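Why does an office chair have five legs?

Look under an office chair and you will see a base that looks like a star. Most of these chairs have a star with five arms, and at the end of each arm sits a small wheel. The wheel is called a castor.

A kitchen chair has four legs, and that is enough, because it stays in one place. An office chair has a harder job. It rolls, it turns, and the person on it leans to one side to reach a pencil. With four arms, there are wide gaps between the wheels, and the chair can tip over one of the gaps. With five arms the gaps are smaller. It is more difficult to fall, but still possible — so please do not stand on it!

An office has other furniture that helps people work. A desk must be high enough for your knees to go under. When the work is finished, the chair can be pushed under the desk too, and then there is more floor to walk on. A lamp at the corner of the desk gives light without taking the space where you write. 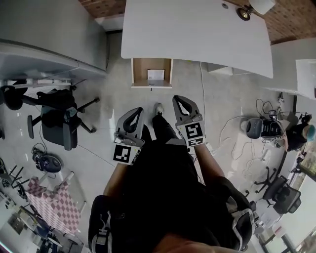 Teodora asked us if a chair with wheels rolls better on tiles or on carpet. It is a very good question. Tiles are hard and smooth, so the wheels turn easily. Carpet is soft, and the wheels sink into it a little, so you must push more. Cables on the floor are a problem for both, because a wheel can press on them or get stuck.

You can try this at home with a toy car. Push it gently on a hard floor, then push it the same way on a carpet. Measure with a ruler how far it goes each time. In our test the car went around 200 cm on the hard floor. Do it again a few times and write down the numbers — they will be a little different each time, and that is normal.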